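4.2 Does a place for everything shorten the clearing of a table?

The claim we set out to test is an old one in household advice: that a kitchen in which each object has a fixed place is quicker to clear than a kitchen in which objects are put wherever there is room. Saludo's handbook for small apartments states it as settled fact, and the Sadora storage guide repeats it with a drawing of a labeled shelf. Neither gives any measurement. We went looking for one and found a good deal of agreement and very little evidence.

Our own material comes from 26 households in the Helano district, visited in April. Each kept a diary of breakfast clearing for 20 mornings. Adults wrote down when clearing began, when the table was bare, and where each item went. The diaries are uneven. Seven households stopped timing themselves before the end, and their later entries say things like "all done" or "same as before." We kept these entries for the question of where things went and dropped them for the question of time.

Households that described themselves as having fixed places did report shorter clearing times. We do not think this says much. The same households also had fewer things on the table to begin with, and more of them used a tray. Once tray use is taken into account the difference becomes too small for us to want to defend it. Rhea Sarmiento, who coded the diaries, pointed out a further problem: people who believe in fixed places may also be the people who watch the clock, and they may stop it sooner. Several counted the table as bare when everything had been moved to the counter.

The tray deserves more attention than the advice books give it. It is usually treated as a serving item, good for breakfast in bed and little else. In the diaries it works as a halfway place. Things are gathered on it, carried together, and then sorted at the refrigerator or the sink. It can also put off the sorting, and in some homes the tray itself became the fixed place, with the sugar and the jam living on it from one morning to the next.
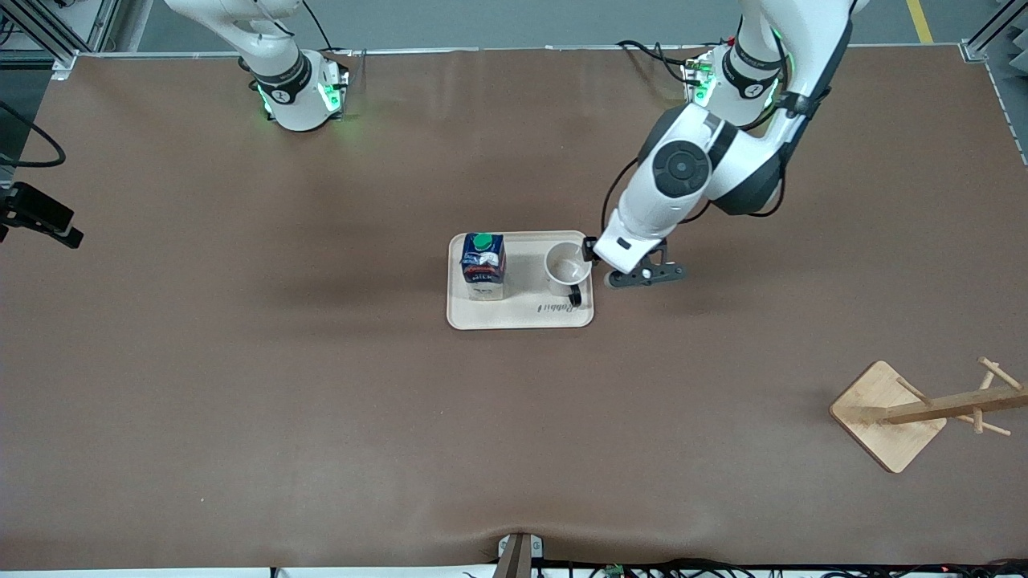 Figure 3. Tray, milk carton, mug and mug tree on a tabletop.

Mugs are the item on which the advice is most confident, and the diaries give it the least support. Javier argues that an open stand is better than a cupboard shelf for daily mugs, on the grounds that a visible place invites return. Perhaps it does. But a mug that has been used must be washed before it goes back, and the stand is no help with that step. Figure 3 shows the kind of arrangement his argument relies on: the white mug shares a tray with the milk carton, and the wooden mug tree stands on the same table, off to one side. Judged by distance alone, the mug is nearly home. In the diaries the equivalent trip went by way of the sink, and mugs often stayed there until evening. A stand close to the table shortens the one part of the trip that was never long. We would want to see the sink included in any count of steps before accepting that the stand saves work.

Milk behaves differently, and here we are less doubtful. It was the first item put away in most of the complete diaries, whatever the household said about its habits. The reason seems plain enough, as milk left out will spoil and everyone at the table knows it. What this means for the larger claim is awkward. The refrigerator is a fixed place in every home we visited, including those that said they had none, so the comparison between the two kinds of household was never as clean as the advice assumes.

We also coded 175 free comments from the margins of the diary pages. Few mention places at all. Far more concern whose turn it was, or who had left the table early. The Vudusier questionnaire, which we used at the first visit, has no item on either point, and we regard this as a real weakness in our design. A later round should ask who cleared, and should ask it each morning, before anyone is asked where the mugs are kept.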